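UVENT HALL, UNIT 3
Drinks fridge and back counter: walkthrough checklist with comments
Form 14, done in March, Friday afternoon

Marks used: OK, FIX, WATCH, N/A. The comments box is supposed to be optional. I have never managed to treat it that way.

1. Power and cord
Plug seated fully in wall outlet: OK
Cord free of cuts, kinks and tape: OK
No power strip in use: FIX
Comment: The strip was removed after the last walkthrough and has come back. It now also feeds a phone charger and a desk lamp with no bulb in it. Strip taken out again and left in the Grultelska office, in the drawer marked "strips," where it will find company.

2. Placement
Clear space behind unit for air: OK
Nothing stored on top: WATCH
Unit stands level when put back after cleaning: OK
Comment: Top was clear when I arrived. There is a ring on it the size of a coffee mug, so I give that a day. Anyone tipping the unit to get at the floor underneath should let it stand upright before switching it back on. The sheet from Heinonen says so in bold, and the sheet is taped to the wall at eye level, between the bus schedule and the other bus schedule.

3. Door and hinge
Door swings freely: OK
Hinge screws tight: OK
Seal clean, closes on a sheet of paper: WATCH
Comment: Paper test passed on three sides. On the hinge side the paper slid out with what I would call enthusiasm. Wiped the seal with warm water and dish soap and it improved. Test again next month before anybody orders a part.

4. Contents
Drinks and sealed items only: WATCH
Cans and bottles upright: OK
Glass kept away from the door opening: OK
Boxes stored flat: FIX

The rule on boxes has been on this form for as long as I have, and it is not a hard one. A box goes in flat or it goes somewhere else. A box propped on its corner has one ambition in life, and it is to meet the door.
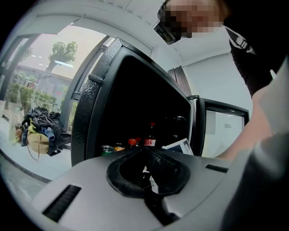
The same goes for anything tall. Bottles go on the bottom shelf, and if the bottom shelf is full then the fridge is full, and the remaining drinks can be enjoyed at the temperature of the room. I have been asked whether a bottle may lie on its side "if the cap is really tight." It may not. See the entry on the carpet, item 7.

5. Temperature
Thermometer present: FIX
Reading taken: N/A
Comment: The thermometer has left us. Replacement is catalog number 1271 from Trerketti, and the request is in. Until it arrives, please do not turn the dial to the coldest setting "to be safe." That is how we got the solid block of lemonade.

6. Cleaning
Shelves wiped: OK
Drip area dry: OK
Outside wiped, including the textured edge: WATCH
Comment: A flat cloth skates over the bumps and leaves everything in the dips. Use the soft brush. It hangs by the sink and has plainly led a quiet life.

7. Floor around unit
No trip hazards: OK
Carpet dry: OK
Stain from item 4: WATCH
Comment: Orange, stable, no longer sticky. Logged under work order 336, which remains open. I check on it the way other people check on a houseplant.

Result: pass with fixes
To do before next walkthrough: box moved or laid flat, power strip kept out, thermometer fitted, hinge side of seal tested again.
Copy to the Grultelska office. Original goes in the clip by the light switch, please, and not under the coffee maker.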